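Galería: recoger demostraciones a mano para el proyecto Jukulero

Texto e imágenes de la visita a Deltard, enero

En enero pasé una jornada con el equipo que reúne ejemplos para Dirnel, el modelo de manipulación que Deltard quiere tener listo antes de que se le acabe el presupuesto del proyecto Jukulero. Iba con pocas ganas de dejarme convencer. Llevo años oyendo que a los robots ya solo les faltan datos, y cada vez que pregunto qué datos, quién los recoge y cómo se sabe si sirven, la conversación se va hacia las gráficas.

La idea general la conoce cualquiera que siga este blog. Se graba a una persona haciendo una tarea con unas pinzas de mano que llevan la cámara incorporada, se guarda el movimiento junto con el vídeo y se entrena una política con todo ello. El robot no aparece hasta mucho después. El objetivo que me dieron es de 3,000 demostraciones válidas, repartidas en 42 tareas de mesa: colocar, apartar, girar, empujar, sujetar con una mano mientras la otra hace algo. Efa Wynne, que coordina las sesiones, me lo explicó con la lista de tareas en la mano y varias líneas ya tachadas. Le pregunté por qué 42 y me dijo que al principio eran más, pero que algunas no había manera de repetirlas igual dos veces seguidas.

A mí esa respuesta me preocupa. Si se quitan las tareas que salen distintas cada vez, lo que queda es un catálogo de lo que se deja repetir, y luego el robot se encuentra con lo otro. Ella lo ve al revés: primero lo que se puede medir, después lo demás. Quedamos en no estar de acuerdo y seguimos con la sesión.

También pregunté qué hace que una demostración sea «válida». El criterio, tal como está escrito en su protocolo, cabe en media página. Los dos cronómetros tienen que coincidir, la trayectoria no puede tener saltos y el objeto debe acabar donde dice la ficha. No hay nada sobre si el gesto es bueno. Una persona torpe que termina bien cuenta lo mismo que una hábil, y una hábil a la que se le va la última colocación no cuenta. Puede que para el modelo dé igual – eso sostienen – pero me habría gustado ver la comparación, y no existe todavía. 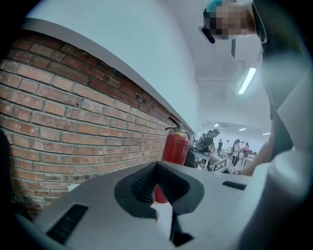
La sala desde la pinza, con el extintor junto a la pared de ladrillo.

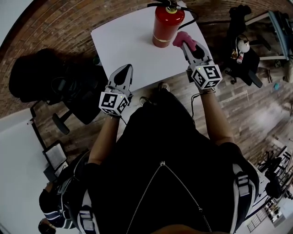 Trabajo a dos manos, visto desde la cabeza.

El problema de fondo con estas colecciones es saber cuánta variedad hay de verdad en ellas. El número de demostraciones se anuncia siempre; el número de mesas, de suelos y de lámparas, casi nunca. Una pared de ladrillo es un fondo precioso para un algoritmo que busca puntos de referencia, y un tubo fluorescente encendido en diagonal sobre el techo le da una pista más. Lo mismo pasa con un extintor rojo: está sobre la mesa blanca en la vista desde la cabeza, al lado del objeto rosa que sujeta la pinza derecha, y un rojo tan vivo es lo primero que yo miraría si tuviera que orientarme. Si el modelo aprende a orientarse por cosas así, en la sala irá de maravilla. Ieuan Skyrme, que lleva la parte de entrenamiento, dice que para eso hacen recortes y cambios de color al azar. Le pedí el resultado sin esos cambios, para comparar, y me contestó que lo tienen pendiente.

Los cubos con marcadores blancos y negros montados en las pinzas me parecen lo más sensato de todo el montaje. Es una solución vieja, barata y que se entiende. Sin una buena estimación de la posición de cada pinza, lo que queda es un vídeo bonito con números inventados al lado. Mi duda es qué pasa cuando una mano tapa a la otra, cosa que en una tarea a dos manos ocurre a cada rato. El programa que rellena los huecos se llama, con bastante franqueza, Gape. Interpola. Cuando el hueco es corto no se nota; cuando es largo, alguien tiene que decidir si la muestra se tira, y ese alguien mira la curva en una pantalla y decide a ojo.

Llevaban 2,000 grabaciones en el disco cuando llegué. Pregunté cuántas habían pasado ya por esa revisión y recibí dos respuestas diferentes, una por persona. No lo digo con mala intención. En casi todos los laboratorios que he visitado la recogida va por delante de la revisión, y los errores se descubren cuando ya no hay forma de repetir la toma en las mismas condiciones. Preferiría la mitad de muestras y que estuvieran todas miradas.

Hay un asunto del que se habla poco, el cansancio. Probé las pinzas un rato, en una tarea de empujar un objeto contra la mesa y soltarlo sin que se moviera. Pesan más en la muñeca de lo que uno espera, y a partir de cierto momento empecé a apoyar el codo y a hacer el gesto más corto. Mis últimas repeticiones no se parecían a las primeras. Las dos cosas entran en el mismo saco, con la misma etiqueta. Efa me dijo que hacen pausas; el protocolo las recomienda, sin decir cada cuánto.

Lo que sí me llevé de bueno: guardan las tomas fallidas. Están en una carpeta aparte, con una nota corta del operador («se resbala», «orden cambiado», «cable»), y Ieuan piensa utilizarlas para que el modelo reconozca cuándo algo se tuerce. En otros sitios se borran el mismo día. Si algún trabajo de Deltard acaba sirviendo a otros grupos, apostaría por esa carpeta antes que por la política entrenada.

Pedí tres cosas por escrito antes de irme: los resultados en una sala distinta, la comparación con y sin cambios de color y el porcentaje de muestras que Gape ha tenido que rellenar. Me han prometido la última. Cuando llegue la añadiré al final de esta página, con la tabla completa y sin redondear.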